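Memory module task passes its first target

The Trilluvbridge group reached its first target for the memory module task in September. The target was 300 demonstrations of an arm placing a RAM module in a desktop computer, each one driven by a person from start to finish. The group recorded all 300, and 291 passed review and are now in the training set. The other nine were removed for reasons given further down.

Readers who have followed the recycling work at Istbridge will know why this task was picked. The refurbishing line there takes in office desktops, tests them, and sends out the ones that can be used again. Swapping memory is one of the most common jobs on that line. It is short, it is the same in outline every time, and it is still hard to automate with fixed motions. The cases arrive from many different offices. A cable that was tucked away in one machine hangs over the slots in the next.

Gion Wallner, who leads the task, decided early on to leave the wiring as it comes. "We could tie everything back and get a cleaner set of examples," he said. "Then the policy would learn to work on tidy computers, and we don't get tidy computers."

Operators work in pairs. One person drives the arm and the other watches the live views and marks the start and end of each attempt. They trade places after 90 minutes at most. Early in the project the sessions ran longer, and the reviewers could see it in the recordings. The approach got faster and the last inch got worse. Shorter turns fixed most of that.

Every attempt is stored with the views from the fixed cameras and the wrist camera, along with the joint positions and the gripper command. The operator also types a short note when something went differently than planned. Joni Valtonen, who handles the data, asked for the notes after finding that some of the most useful recordings were the awkward ones. An operator who backs off, turns the module a little and tries again is showing the system how to recover. Those attempts are kept as long as the correction is deliberate and the module ends up in the slot.
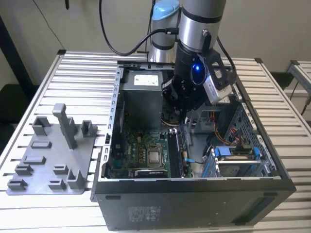
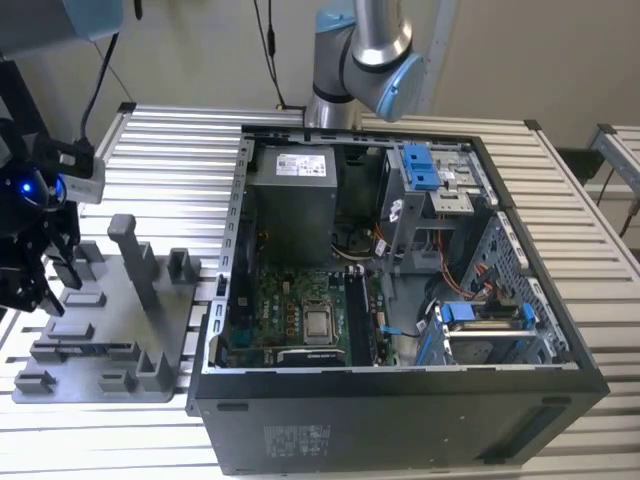
The module in the gripper, from the wrist camera:

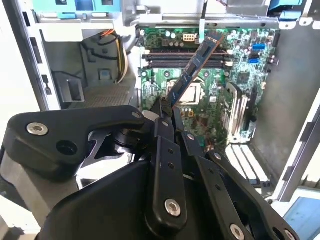 Review takes longer than recording. Each attempt is watched once at full speed and once slowly around the grasp and the insertion. The reviewer checks that the views are in step with each other, that the start and end marks are in the right place, and that the module is fully seated at the finish. A module that looks seated can be sitting high at one end, so the board is also checked by hand before the next attempt begins.

Of the nine attempts taken out, most had a timing fault. The wrist view lagged behind the fixed views, which meant the picture and the motion no longer matched. Joni traced this to a setting in the recording software that went back to its default after an update. A check at startup now stops the session if the views drift apart. The remaining ones were marked as complete when the module had gone in at one end only.

The first training run used the full reviewed set. It is too early to give a success rate, and Gion does not want one quoted until the trials have been done on machines that were not used for recording. What the group will say is that the policy reaches the slots reliably and holds the module at a sensible angle. It has more trouble with the final push. It sometimes stops as soon as the module touches the slot, and at other times it presses before the module is lined up.

The likely cause is that contact is hard to judge from pictures. The operators feel resistance through the hand controls, and the recordings do not carry that in a form the system can use. The group is looking at adding the motor currents from the gripper and arm to each recording. The Bovari lab has done something similar with its connector task and has agreed to share its logging code. If that works as hoped, the next set will be recorded with the extra signals from the beginning, and the current set will be kept for comparison.

There are 2 further changes planned for the next round. The first is more variety in the starting position of the module. Operators have tended to grasp it near the same spot, which makes for smooth recordings but gives the system little to go on when the part has shifted. The starting pose will now be picked by the software and shown on the operator's screen before each attempt.

The second is removal. So far the task has covered putting memory in. On the refurbishing line the old module has to come out first, and opening the latches without disturbing anything nearby is a separate skill. It will be recorded as its own task, with its own instructions and its own review sheet. The two will be joined only after each one works alone.

The Goel workshop will print a new set of gripper fingertips for the removal task. The present ones are fine for holding a module by its faces, but operators who tried the latches in a dry run found them too wide. Two shapes are being tested, and the choice will be made before any recording counts toward the set, so that all of the removal examples use the same tips.

New operators are needed for the next round. No background in robotics is required, and neither is experience with computer repair. Training takes one afternoon, followed by a practice session whose recordings are not used. People who wear glasses can keep them on at the operator station. Anyone who has driven the arm for an earlier task should still come to the training, as the grip control has changed and the old habit of closing it fully will set off the force limit.

The written instructions have also been revised. The section on what to do when a module is dropped is now on the first page. In short, stop the recording, mark it as failed, and leave the arm where it is until the second person has picked up the part. Please throw away printed copies of the old version.

To sign up, or to ask for access to the reviewed recordings, write to Joni Valtonen at the Trilluvbridge office. Requests for the data should say which views are needed, as the full set is large and takes a while to copy.

Posted 3 October 2018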